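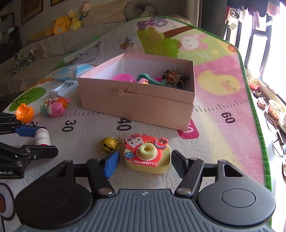
Search posts, people and tags

Sellura
5 April 2023

House rules for hand-held gripper work, as we use them at Nenska. I wrote the first version last July and have changed it a fair bit. Posting it in parts because people at the Clisasden meet-up asked for it.

1/ One task, written down in a single sentence before anyone picks up a gripper. Ours for toy tidying reads: "Put the toys in the box." If two people read the sentence differently, rewrite it.

2/ Two grippers, two hands, and say out loud which is left and which is right. Check the finger pads before each session. A loose pad gets refitted, and you start the take again.

3/ Leave the room as a room. Plush toys on the sofa, pictures on the wall, plants near the window, a patterned mat on the floor. We don't strip any of it out. Do put away post, school letters and anything with a name or address on it.

4/ Small items get checked by an adult first. Keyrings, charms, bells and anything with a chain go on the list. Batteries come out of toys and are stored elsewhere. An empty battery holder is fine to handle. Don't squeeze thin plastic harder than you need to hold it. 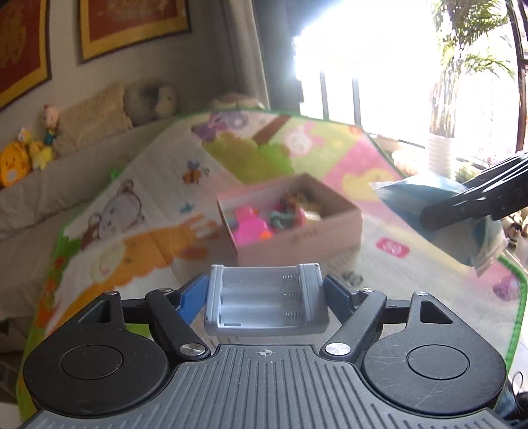

5/ Cloth counts as an object. Grip it by a fold, lift it clear of the floor, and wait for it to stop swinging before you move across the box.

6/ Keep the other gripper out of the way when it has nothing to do. Crossing arms over the box is the fault I mark down most often.

7/ Takes come in batches of 100. Rest for 5 minutes after each batch, longer if your wrist aches. Stop for the day if it still aches after the rest.

8/ A dropped toy stays in the take. Pick it up with the gripper and carry on. If you use your bare hand, mark the take and keep it in a separate folder.

9/ Keep cables off the walking route. I'd put this one higher up if I were starting over.

10/ Log changes the same day. We hold old versions of the rules for 7 years, which Þorgeirsson thought was too long when we shared them. I've left it in.

Corrections welcome, mainly on rule 8. I'm still not happy with the wording.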